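November
Pallavi Grewal, with corrections from Rekha Goel

Section 4. Bag handling: setting up and running a grasp

Read section 3 first. If the arm has not been homed since it was last switched on, nothing below applies.

The club's bag task comes from the Holia challenge sheet, which describes picking up a thin plastic bag as "an introductory exercise". We don't agree. Rigid blocks are introductory. A bag changes shape as soon as it is touched, and the grasp planner was written by people who seem to have had boxes in mind.

1. Clear the table of tools and spare fingers. Leave only what the run needs.

2. Put one small object in the bag. Do not tie the handles.

3. Set the bag down so that it can be reached without the arm going to full stretch. Let it crumple however it likes. Flattening it by hand makes the results look better than they are.

4. On the laptop, open the Histitz panel and load the profile named Chaudhary. It is the only one with a slow descent. The default profile comes down much too fast for a table on a single leg.

5. Set the grip force to 15. The panel will accept 19, and somebody always tries it. We have seen no improvement above 15, only torn bags.

6. Lower the gripper in single steps until the fingers press into the plastic, then stop.

CAUTION: Keep one hand by the stop button during step 6. The software limit is supposed to prevent the fingers driving into the tabletop. Do not rely on it.

7. Close the fingers and wait for the green tick in the panel.

Note: The tick means that the motors have stopped moving. It does not mean that the bag has been gripped. Look at the bag.
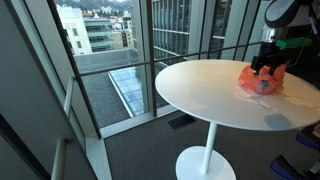

8. Raise the arm a hand's width and hold. If the bag slides out, log a fail, even if it was nearly right.

9. Write the result in the log before you reset anything. Version 2 of the log has a column for "partial success". Leave it blank — Rekha is removing it.

Note on success rates. The Funomach grasping add-on promises reliable lifts after 1,000 practice attempts. Our log stands at 274, and the last batch was no better than the first. Maybe it improves later. Until the log says so, please don't put the promised figure on the open evening poster.

10. When finished, open the fingers, park the arm and switch off at the controller before unplugging anything. For error codes see section 6.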